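Calculators, fraction tiles, and the closet of doom

Quick one tonight, report cards are due and I should be doing those. But three people have emailed asking what I ended up doing about the math supplies so I'm going to type it all out once and then point everybody here.

Background for anyone new: I teach 7th grade math plus one section of algebra. In April our department got told there was a little money left over and it had to be spent by the end of the month or it went away. 2,000 dollars. For the whole department. Sounds like a lot until you price a class set of anything.

Gwendolyn Yazzie (room next to mine, 8th grade) wanted graphing calculators. I wanted manipulatives. We went back and forth for a week, mostly in the copy room, mostly while the copier was jammed. We split it in the end. Her half bought fewer calculators than she'd hoped and my half bought more plastic than I have shelves for.

What I bought

Fraction tiles from Netatow. These are the good ones. Thick, they snap together a little, the numbers are printed on and not a sticker. I've had the sticker kind. The stickers last until about October and then you have a kid with a one-eighth on his forehead.

Algebra tiles, Palacios brand. Mixed feelings. The x tile is supposed to NOT be a whole number of unit tiles long, that's the whole point, otherwise kids line up the little squares and tell you x is five. These are so close to five it's maddening. I had two tables insist x was five for an entire period. I've started telling them up front "it's close, it's not exact, quit measuring" which sort of works. Wouldn't buy again.

Two-color counters. Bought a tub of 600. Went with the cheapest because a counter is a counter. Integers went better this year than any year I've taught it and I think it's just that everybody had enough of them. Before this we were sharing and half the table was watching.

A balance scale set from Bretau. Only 3 in the box, I thought it was six, my own fault for not reading. So that's now a station and not a whole class thing. Fine. Stations are quieter anyway.

What Gwendolyn bought

Graphing calculators, the Cumex ones. They came to her out of the box with a manual as thick as my thumb that I am sure none of us will open. She loves them. I borrow them for algebra second period and I mostly like them. The screen is easy to read from an angle so I can walk around and see who's on the wrong window. Typing in a fraction takes too many button presses. And there's a menu where if you hit the wrong thing it switches you to radians, which in 8th grade is just chaos, they don't know what a radian is and they shouldn't have to yet.

If you're picking between a calculator and tiles for middle school, I'd say tiles for 6 and 7, calculators for algebra and up. Gwendolyn would say calculators for everyone. She's got a better point than I let on in the copy room. Her kids were checking slopes by graphing them and catching there own mistakes and I didn't have to grade that, she did, but still.

Batteries

Buy rechargeable. Buy the charger at the same time. We did not buy the charger at the same time. That's the whole section.

Storage

Ok this is what people really asked about. The supply closet was bad. Protractors in with the glue sticks, a box of overhead markers for a projector we haven't had in years. I took everything out over two afternoons and I threw away a LOT.

Now it's zip pouches. One pouch per pair of kids, everything for the unit in it, number on the outside in paint pen. Pouch 4 goes to seat pair 4. If something is missing from pouch 4 at the end of class I know who to ask. It took me way too long to come up with this and Yatziri Quezada says she's been doing it in her room since she started, so thanks for telling me Yatziri.

The pouches cost 232 dollars for enough to cover all my sections, out of the same pot of money. I went back and forth on it, that's a lot for bags. But the cheap sandwich bags split by winter break every single year and then the unit tiles end up in the heater vent.

Checking them in takes two minutes if you do it before the bell and ten if you do it after. Do it before the bell.
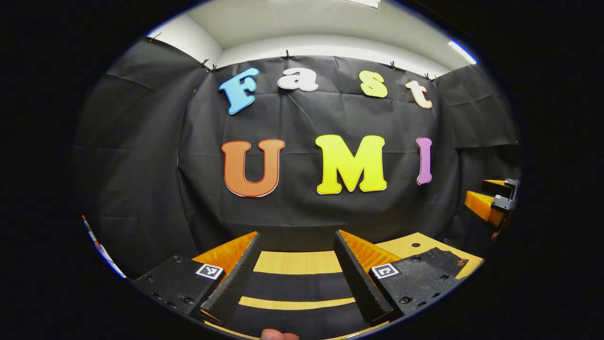
What I'd do differently

Order sooner. Everybody's budget closes the same week and everything good was on backorder. The fraction tiles showed up in the middle of the ratios unit.

Get a magnetic set for the board. I was holding tiles up to the whiteboard with my hand like a weirdo for a month. The document camera helps but then I'm stuck at the desk and the back row knows it.

Ask the kids. I did a quick exit slip after the integers unit, just what helped and what didn't. Mostly they liked the counters. A bunch of them said the number line taped on the desk helped more than anything I paid for, and that was a strip of paper.

Next up

I want to try doing slope with the balance scales, no idea if that makes any sense, I woke up with it in my head at like 5 am and wrote it on my hand. If anyone has a slope lesson that isn't stairs or a ski hill please leave it in the comments, I've used both to death.

Also still looking for a decent compass. The safety ones slip, the pointy ones are pointy. If you've got one you like tell me the name of it and where you got it.

Going to do report cards now. Really.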